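Forum Automatisation – Manipulation et préhension
Sujet : ranger des fruits, c'est réglé ou pas ?

Jumden
Vendredi 3 septembre 2021
Je lis partout que le tri d'objets domestiques est acquis. Sur des cubes, d'accord. Sur des courses à ranger dans une corbeille, j'attends encore des chiffres. Quelqu'un en a ?

tavstead_42
373 prises depuis mai, pince à deux mors, tampons souples. Les mandarines passent bien. Les petits fruits lisses du genre tomate, nettement moins : ils roulent dès que le premier mors touche avant l'autre.

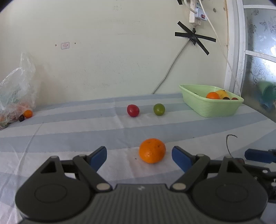 Mandarine entre les mors, petits fruits rouge et vert olive plus loin, corbeille au fond à droite.

Lernwood
Le centrage se corrige en logiciel. Pour moi la prise est réglée, reste la cadence.

tavstead_42
Pas d'accord. Sur une nappe qui plisse, la hauteur de contact varie, et 5 mm suffisent pour pincer le tissu avec le fruit. Le sachet translucide est pire : la caméra de profondeur y renvoie n'importe quoi.

Inger Hafþórsson
Même constat en atelier avec des pièces sous film. Lernwood, votre taux est mesuré sur combien d'essais ?

Lernwood
1000, plateau rigide, un seul type d'objet.

Inger Hafþórsson
Donc sans rapport avec la question posée. Un mur, une corbeille à rebord et des fruits de tailles différentes, c'est un autre problème – surtout pour la dépose.

Jumden
Et la dépose, justement, vous la comptez à part ?

tavstead_42
Oui, colonne séparée. Je mets le tableau en ligne ce soir.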